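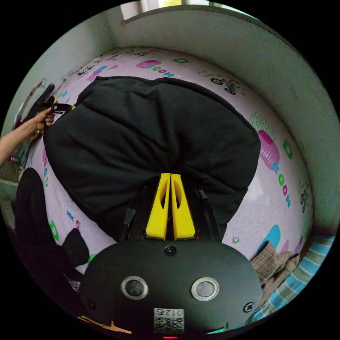
My neighbor Faustine Lebrun gave me a detective novel in February, and she told me only one thing: do not read the back cover. I obeyed her. The book was "The Drernley Ferry", 390 pages, and I was happy with it until the last evening.

Then I looked at the opinions of other readers. Most of them complained about the same matter. The inspector, Burkard, finds the murderer on page 206, and after this the book continues. They call it a mistake of construction. I think it is the best decision the author made.

A detective story has an agreement with the reader, I know this. The name must come late. But why do we accept that everything after the name is only two pages and a cup of tea? In this book we stay in the village. The widow must still open her shop. The innocent man, Schmieder, was suspected by everybody, and now he has to buy bread from these same people. I found those chapters more tense than the murder.
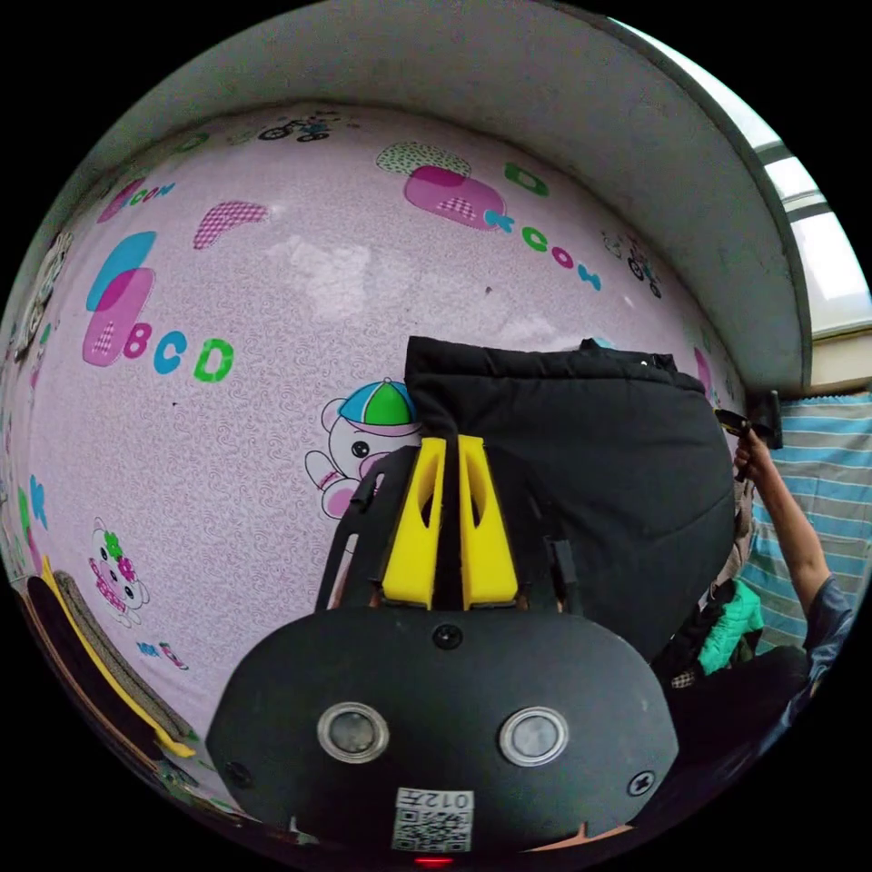 *Black garment on a pink sheet with cartoon print.*

The television version, which I watched after, removes all of it. Burkard speaks his big speech in the ferry house, there is music, and it is finished. Schmieder has maybe four sentences. The scriptwriter, Rochelle Hinds, said in an interview that viewers "leave the room when they know who did it". I did not leave the room when I read it - I missed my dinner.
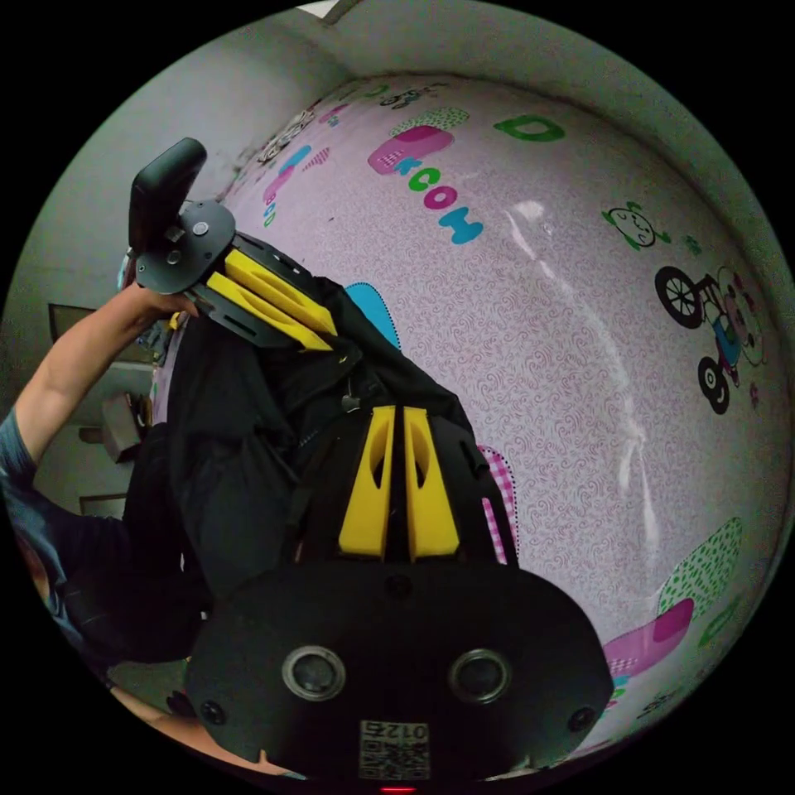
I don't say that an adaptation must copy every page. The boat race was cut, and I did not miss it. Also the actor who plays Burkard is very good, slower and more tired than I imagined him. But if you take away the second half of a book, you should have something to put in its place, and here it was mostly fog and a long chase on the pier.

Faustine disagrees with me. She likes the film better and finds the bread chapter boring. I have lent her the book again, with a paper at page 206, and asked her to start from there.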